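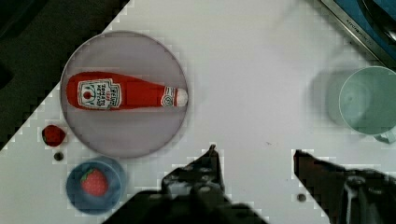

Play Food FAQ: The Questions I Get Most

Last updated March 11, 2024

I've been running Sellside, my little play kitchen lending shelf, long enough that the same emails keep landing in my inbox. So I finally sat down and typed up my answers. If yours isn't covered, write to me anyway, I like the mail!

What's in a basic set?

A plate, a bowl, a cup and a handful of food. I keep the starter sets small on purpose (kids who get a giant bin mostly dump it out and walk away). The full shelf has 111 pieces right now, and you can swap things in and out whenever you like.

Do you have the ketchup?

Yes, the red Heinz bottle with the white cap. It's the most requested thing I own and I will never understand it. My own kid put it on strawberries for a solid month. You can borrow it for 2 weeks, and then please bring it back, there's a line.

Are the strawberries all the same?

Nope. Some have the green leafy top and some come without, and they aren't all one size either. If you're doing a sorting game, ask for a mix. The little ones do roll off tables and go live under the couch, so check there before you tell me one is missing.

How old should my child be?

I lend to ages 3 and up. If you've got a baby who still puts everything in their mouth, tell me and I'll pull the small pieces out of your bag.

How do I wash everything?

Plates, bowls and cups go in warm water with a drop of dish soap. Please don't run them through the dishwasher, I lost a whole stack that way in February. For the food I use a damp cloth and let it air dry overnight on a towel.

Can I mix your stuff with the toys we already have?

Sure, everybody does. I put a tiny dot sticker on the bottom of the dishes in the Escobedo set, and the Zelunora set gets no sticker at all, which made sense when I started. Snap a picture of your bag before you unpack it and you'll save us both some head scratching.

What if we lose or break something?

It happens! A missing fruit is free, just let me know. Dishes are 5 dollars each, and a whole lost set is 18.

Any ideas for playing with it?

Set the table together and let your kid be the cook. I order something simple, like one strawberry in a blue bowl, and then I change my mind and send it back. Big laughs every time. Taking turns pouring pretend juice is good too.

Where do I pick up?

At my place in Drirnau, side porch, the bin with the yellow lid. Text me first so I can have your bag ready.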